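Home · Fix It · Kitchen · Paint · Contact

Keeping the gap clean between two panels

2 min read

I let mine go all winter, and by August the line between the two panels had crumbs in it I couldn't identify (toast, mostly, I hope!). It's an easy job once you slow down and enjoy it. Run a soft dry brush along the gap from top to bottom, then go over it again with the crevice tool on low.
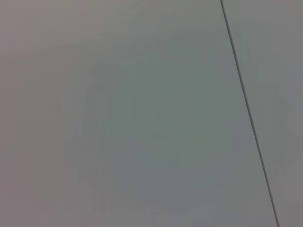

Next, fold a thin cloth over an old plastic card and slide it gently down the line, turning to a clean bit whenever it looks gray. Barely damp, please, no dripping! If there's a rough edge, a light pass with 240 grit will do, never 80.

Comments (2)

The card trick worked on my Pliltberg cupboards, thank you!

Would a wooden skewer scratch?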